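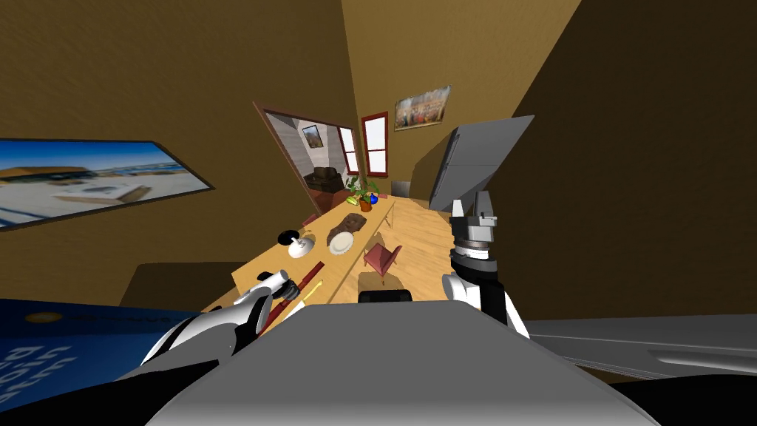
Issue 2, page 27

Bring Back the Long Lunch

I love lunch. I mean the real kind, where you sit down with other people and get back up an hour later knowing something you didn't know before! When I moved to Atthorpe I figured the long lunch had died out everywhere, and then a friend took me to Kpodo, a little place up the hill with one soup a day and benches instead of chairs, and I have been a believer ever since.

You can't reserve a spot there. You squeeze in next to whoever is eating, and somebody passes the bread. I've met a retired bus mechanic that way, and a woman who tunes church organs (she drew me a pipe on a napkin, and I still have it).

My own office gives us 30 minutes, and most of us spend it scrolling with a fork in one hand. I did that for years. I can't remember one of those meals, but I could tell you every soup I had last February.
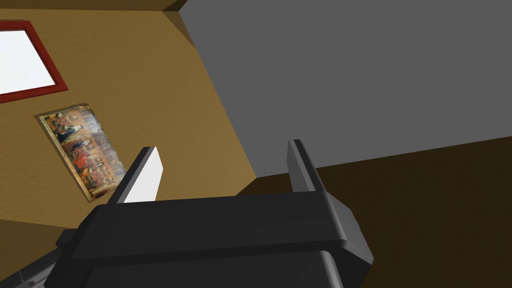 What an hour would cost

Ezequiel Figueroa, who runs the print shop in Evport, went to a full hour last winter. He opens a half hour earlier to make up for it and put $700 into a big table and a decent stove. That's it! His crew takes turns cooking, and I'm told the Thursday-style chili has started arguments.

I know plenty of jobs can't stop at noon. Nurses can't, and neither can the folks at a gas station counter. But so many of us could, and we've gotten used to not asking. So ask. Bring a pot of something, set out a few extra bowls, and see who sits down. I'd start with lentils.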